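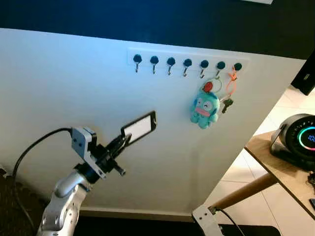
Spend the money on grippers and cameras first and let the arms wait a year, Jaanus Jõgi told the budget meeting at Rollik, where the home-support company is deciding how to pay for its next round of household robots.

The meeting was held at the company's Grakesar office on 12 February 2021 and ended without a vote. A revised plan is due in May. The draft on the table sets aside $87,000 for equipment, the largest sum Rollik has put toward hardware in a single year.

Rollik sends staff into the homes of older and disabled clients to help with everyday jobs. It has been testing a two-arm robot in a furnished room at the Grakesar office, with the idea of placing machines in clients' homes for part of the day. The tasks on its list are small ones. They include picking up a phone, holding it where it can be seen, moving keys, closing a drawer and carrying light items from one surface to another.

The draft splits the money three ways. A second robot, bought new from the supplier Solís, would take $43,000. Grippers, wrist cameras, cables and spare fingers would take $31,000. What remains would cover insurance, shipping and training for staff who have not worked with the machine before.

Jõgi's argument was that the second robot would sit idle for a good part of the year. The present machine is out of use whenever a finger pad wears through or a camera cable fails, and the company keeps no spares on site. Each replacement is ordered when the old part breaks. Last year the wait for one gripper part ran to 23 days, and the robot did no useful work in that time.

"We would have two robots waiting for the same part," he said.

Under his proposal Rollik would buy two complete gripper sets and a stock of cables now, then lease a second robot for a short period before committing to a purchase. The lease would come out of the same budget line. He asked that any unspent money be carried into the next year, something the company's rules allow only with a written request.

Others at the meeting wanted to go ahead with the purchase. Solís has offered to hold its current price until the end of May, and the price includes delivery and two days of setup. The quote does not include grippers. It also leaves out the software license after the first year, a point that was raised more than once and for which no firm figure was given. Rollik has asked for the renewal price in writing.

The company is looking at a used machine as well. A Dimonura unit with both arms and a base is being offered by a firm that is closing one of its sites. It would cost a good deal less than the new one, but it takes a different wrist mount, so the grippers Rollik already owns would not fit without an adapter. The adapter would have to be made locally. There is also a question about how long parts for that model will be available, and the seller has been asked for service records.
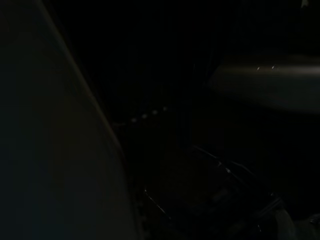

Low-light view from a camera at the gripper, with one finger at left.

Lighting took up more of the meeting than planned. Many clients keep rooms dim in the evening, and the cameras Rollik uses were chosen with a bright room in mind. The draft has no separate line for better cameras. Jõgi asked for one, and suggested that the company borrow two or three models and compare them in its own test room before picking any. Small lamps fixed near the wrist were discussed as a cheaper choice. They would need their own power and one more cable down each arm, and cables are already the part that causes the most trouble.

The question of floor space came up too. A second robot would need somewhere to stand and charge, along with enough room to swing both arms safely. The test room can hold two machines if some of the furniture goes, but the furniture is what makes the tests worth running. Renting another room in the same building would add a monthly cost that does not appear anywhere in the draft. The building's owner has been asked what is available and for how long.

Insurance is the least settled item. The current policy covers one machine at one address. Placing a robot in a client's home, even for an afternoon, would call for a separate agreement, and the insurer wants to see a record of completed tasks before it names a price. Rollik will start keeping that record in a standard form this month. Staff have been writing notes by hand, each in their own way, and some of the earlier notes will have to be typed up again from scratch.

Training costs were cut from an earlier version of the plan and then put back. The money would pay for staff time away from client visits, which has to be covered by other staff. Two of the people who now run the tests have asked for fixed hours on the machine so that visits are not moved at short notice. The schedule would be the same whether the company owns one robot or two.

No client homes will be used before the budget is approved. Families who have signed up to hear about the trial will get a letter once there is a start date. Signing up does not commit anyone to having a robot in the house, and clients who say no will keep their usual visits.

The revised draft is to include three prices side by side: the new robot from Solís, the used Dimonura with adapter and shipping, and a short lease with an option to buy. Each is to be worked out over three years with parts, license and insurance included. Jõgi will prepare the parts list. He has asked staff to send him the date and cause of every stoppage they can remember, including the short ones that were fixed the same day and never written down.

Questions about the trial can be left at the front desk in Grakesar or raised with a visiting staff member.

Comments (6)

marlow_t
We went through the same thing at a packing shop. Bought the second arm, no spares, and for most of the first winter we were taking bits off one to keep the other going. Buy the cables. Buy more than you think.
Reply

Pru H.
My mother gets visits from Rollik and she is happy with them. I would like to know if the money for this comes out of the same pot as the visits. The article doesn't say.
Reply

oldbench
An adapter for a wrist mount is not a big job for a decent machine shop, but have them make two. And check the weight. Anything you add at the wrist comes off what the arm can lift.
Reply

Pru H.
Thanks, but my question was about the visits.
Reply

K. Danner
Get the license renewal in writing before anything else. Ours went up after year one and by then we had already trained everybody on it. A lease would at least let you walk away. Does the lease price include the software? If it does I'd take that deal over the used one, adapter or no adapter.
Reply

tilly43
Put me down as a maybe for the trial. My hallway is dark and I'm not changing the bulbs for a robot.
Reply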